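Baveo Patchwork Quilt, kids' size
Reviewed in October

I paid $73 for this, on sale, and I still think that was high for a printed blanket. The word "patchwork" did a lot of work in the Baveo listing. The squares are printed, and my older Raltwood quilt, which cost less, has real seams between them.

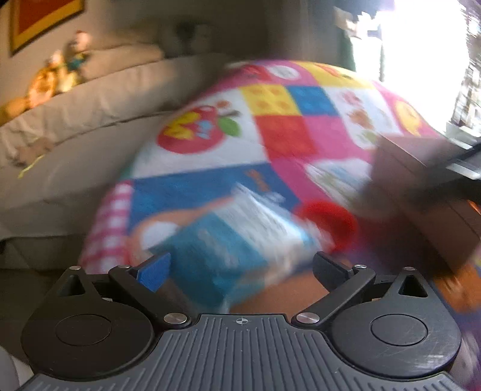 Patchwork print, with a blue package over it.

The site says 14 washes before any fading. I've done about 30, cold, and the reds look a little tired. The yellows have held up better than I expected. One edge started to unravel early and I fixed it by hand. Customer service offered me a coupon, which I didn't want.

As a play mat it does okay. Small stuff shows up badly against all those squares and cartoon faces, so cleanup takes longer than it would on a plain blanket.
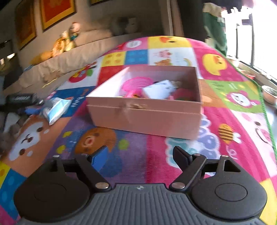
It also slides on a bare floor, and the Ustus grip pad they suggest is another $14. I tried a cheap rug liner and got the same result.

Would I buy it again? At half the price, maybe. The kids like the cartoons, and that's most of the case for it. Three stars.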